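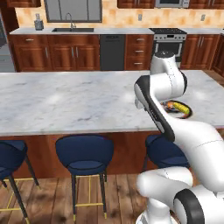 Bild: Drotix / Rendering

Der Turm

Also, das mit dem Turm fing im Dezember an, und ich war nicht dafür. Das muss ich gleich sagen, weil meine Schwester bis heute herumerzählt, ich hätte mich um den Auftrag gerissen. Ich hatte Rückenschmerzen, ein Auto ohne Heizung und noch zwei Wochen Resturlaub, die ich im Bett verbringen wollte. Dann rief mein Chef an und sagte: Rathaus Ornance, Turmhelm, Naturstein, du fährst morgen.

Ornance liegt am Ende einer Straße, die vorher schon dreimal so tut, als wäre sie zu Ende. Der Ort hat einen Bäcker, eine Brücke und eben dieses Rathaus, viel zu groß für alles ringsum, hingestellt in einer Zeit, als man dort noch mit Kalk Geld verdiente. 149 Stufen bis zur Laterne. Ich weiß das, weil es unten auf einem Emailschild steht, und ich habe das Schild jeden Morgen gelesen, um noch ein bisschen nicht hinaufgehen zu müssen.

Mein Auftrag war, jeden Stein der obersten Galerie abzuklopfen und in einen Plan einzutragen, was hohl klingt. Klingt nach nichts, oder? Klopfen und hinhören. Mein Lehrmeister hat immer gesagt, ein guter Stein antwortet in ganzen Sätzen, und ich fand das mit neunzehn unerträglich. Inzwischen sage ich es selber, leider, und zwar zu Lehrlingen, die dann genauso gucken wie ich damals.

Die Firma Pretorius hatte das Gerüst gestellt, und es war ein schönes Gerüst, das muss man ihnen lassen, eingehaust mit weißer Folie bis ganz hinauf. Von der Brücke aus sah der Turm aus wie ein eingepackter Schirm. Drinnen war das Licht den ganzen Tag gleich, milchig, ohne Richtung, und nach ein paar Stunden wusste ich nie, ob es zehn oder drei Uhr war. Ich habe dann nach Hunger gerechnet.

Am vierten Tag, auf der Nordseite, klopfte ich an einen Quader unter dem Gesims, und er klang falsch. Hohl war er aber auch nicht. Hohl kenne ich, hohl ist wie eine Schublade, in der nichts liegt. Der hier klang eher, als läge etwas drin. Ich klopfte links daneben: gut. Rechts daneben: gut. Wieder in der Mitte: etwas drin. Ich malte ein Fragezeichen in den Plan, obwohl es für Fragezeichen keine Legende gab, und ging Suppe essen.

Die Suppe gab es beim Bäcker, und am Nebentisch saß eine alte Frau mit einem Hund unter dem Mantel. Sie fragte, ob ich die vom Turm sei. Ich sagte ja. Sie fragte, ob ich schon auf der Nordseite gewesen sei. Ich sagte ja. Und da nickte sie und aß weiter, und ich hätte sie schütteln können!

Nachmittags habe ich die Fuge geöffnet. Das durfte ich nicht, jedenfalls nicht ohne Rücksprache, und für so eine Rücksprache brauchte man bei uns ein Formular und jemanden, der im Dezember noch im Büro saß. Der Mörtel kam heraus wie Kuchen. Darunter war kein Kalk, wie überall sonst, sondern so ein graues, weiches Zeug, das sich mit dem Fingernagel eindrücken ließ, und hinter dem Zeug ging der Stein gar nicht weiter. Er war eine Platte, vielleicht handbreit dick. Dahinter war es dunkel.

Ich habe eine ganze Weile mit der Taschenlampe hineingeleuchtet und nichts erkannt. Dann habe ich hineingegriffen. Mein Arm ging bis zum Ellbogen hinein, und mir fielen in der Zeit sämtliche Filme ein, in denen jemand das tut. Ich bekam Stoff zu fassen, Wachstuch, brettsteif. Darin lag ein Meißel.

Ein ganz gewöhnlicher Meißel, der Kopf pilzförmig breitgeschlagen, die Schneide so oft nachgeschliffen, dass kaum noch etwas übrig war. In den Schaft war ein einziges Wort gekratzt: Potance. Ich hielt es für einen Namen. Es war aber ein Steinbruch, das hat mir abends der Wirt erklärt, der letzte oberhalb des Ortes, und der war zugelaufen, bevor der Turm fertig war. Er hat auf dem Bierdeckel gezeigt, wo. Man konnte hinlaufen, wenn man wollte, es sei nur ein Teich.

Natürlich bin ich hingelaufen. Am nächsten Morgen, vor der Arbeit, mit dem Meißel in der Jackentasche, in viel zu dünnen Schuhen. Der Teich war schwarz und an den Rändern zugefroren, und drüben kam die Wand senkrecht aus dem Wasser, dieselbe Farbe wie meine Galerie, dieses Gelb mit dem Stich ins Graue, das ich seit vier Tagen vor der Nase hatte. Man sah noch die Bohrlöcher. Und ich stand da und dachte, dass der Turm eigentlich von hier weggetragen worden ist, Stück für Stück, und dass hier ein Loch in genau seiner Größe übrig geblieben ist. Gut, rechnerisch stimmt das nicht, der Verschnitt ist ja enorm. Aber um sieben Uhr früh hat es gestimmt.

Die alte Frau stand auf einmal auch da, mit dem Hund, diesmal zu Fuß. Sie sah auf meine Jackentasche, die ein bisschen herunterhing.

Mein Großvater, sagte sie.

Ich fragte, warum er ihn eingemauert habe.

Sie überlegte. Dann sagte sie, der habe auch seine Stiefel mal in einem Ofen vergessen.

Ich wollte ihr den Meißel geben, ich hatte ihn schon halb draußen. Sie schüttelte den Kopf, und der Hund zog in Richtung Dorf, und damit war das Gespräch vorbei.

Im Plan steht jetzt an der Stelle: Platte, vorgeblendet, Hohlraum trocken, Fuge in Kalk erneuert. Alles richtig. Ich habe das Wachstuch gefaltet, den Meißel hineingelegt, beides zurückgeschoben und einen Mörtel angerührt, auf den mein Lehrmeister stolz gewesen wäre, zäh und nicht zu fett. Vorher habe ich noch meinen Bleistift dazugelegt. Er war eh nur noch ein Stummel.

Mein Chef hat die Rechnung gestellt, 600 für die Zusatzleistung Fuge Nord, und gefragt, was da los gewesen sei. Weicher Mörtel, habe ich gesagt. Meiner Schwester habe ich dann alles erzählt, und sie wollte bloß wissen, ob es in Ornance wenigstens eine anständige Pension gibt. Gibt es. Das Frühstück ist gut, nur die Betten sind zu kurz.

2/13/25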